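List Home | Browse by Thread | Browse by Author | Search | Help
Print this message | E-mail this message

Subject: Re: [histfic-readers] Sturken, the middle section
From: Nayara Holanda

Hi all,

Replying to Normand's message from Saturday. I finished the book last night and can answer some of it.

Normand Ross wrote:
> I am at the start of part two of "The Salt Clerk" and have stalled.
> Part one had me completely. The customs house, the brother who
> doesn't write, the business with the false weights. Then we jump
> nine years and we're in Sturken with a whole new set of people and
> the clerk is barely mentioned for three chapters. Does he come back?
> And is it me, or is the war going on somewhere offstage the entire
> time? I don't mind a long book but 700 pages is a lot to ask if the
> story I liked is over.
>
> Also, does anyone have the older translation? Mine has no map.

He does come back, but not as the main character. Part two belongs to the widow who runs the boarding house, and she keeps it until close to the end. The clerk turns up as one of her lodgers under another name. I won't say which one. If you go back to the supper where the lodgers argue about the price of lamp oil, there is enough there to work it out. I missed it and had to page back later.

On the war, you're right that it stays offstage. No battle is shown. What you get is the ferry stopping, then the letters stopping, then soldiers being billeted on the upper floor. I thought that worked better than the one big set piece in Barros, her first novel, where the siege takes up most of the second half and I lost track of who was on which wall. Mirela Andrade said the same thing here when we read it, so I know I wasn't alone.

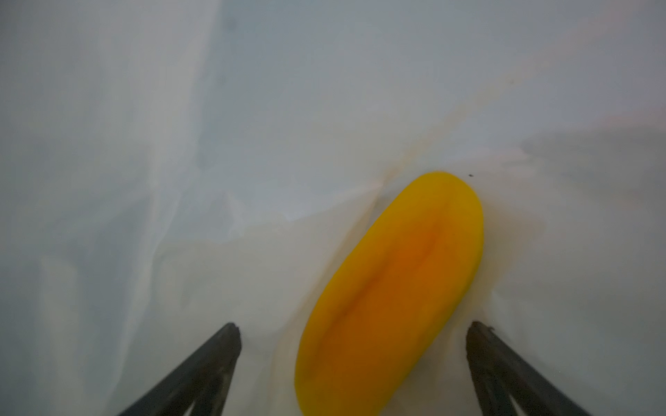
My own complaint is with the jump of nine years. The author wants us to feel the gap, and I did, but there are things in it that we needed. The brother's marriage is reported in one sentence in a letter. The sale of the house at Cirnimgate happens entirely between parts, and it matters a great deal in part three. I would have taken another fifty pages on that and given up the chapter about the bishop's visit, which goes nowhere as far as I can tell. If anyone can explain what the bishop is for, please do.

The dialogue is a mixed bag. The widow and her cook talk like people who have known each other a long time. The officers all sound like one officer. There are also a couple of modern phrases in the last chapters that pulled me out of it. Somebody "reaches out" to a magistrate. That may be the translator.

As for the translation, I have the older one, and it does have a map, a fold-out at the back. It's not a very good map. Sturken is on the wrong side of the river from where the text puts it. The older version also drops the afterword, where she explains which of the families were real, and I would want that more than the map. Mirela Miranda told me the library copy in her town has both, so there must be a third printing around.

One more thing for those who haven't started: the list of characters at the front gives away two deaths. Skip it.

My advice to Normand is to keep going until the ferry chapter. If you still don't care about the boarding house by then, I don't think the rest will change your mind, and you could go straight to part three and follow it well enough.

Sebastião Siqueira asked a while back what we're reading next. I have two votes for "Bistemar" and one for rereading something short. I don't have a strong view. I'd only ask that we pick something we can all get in paperback.

Nayara

Previous message | Next message | Reply to list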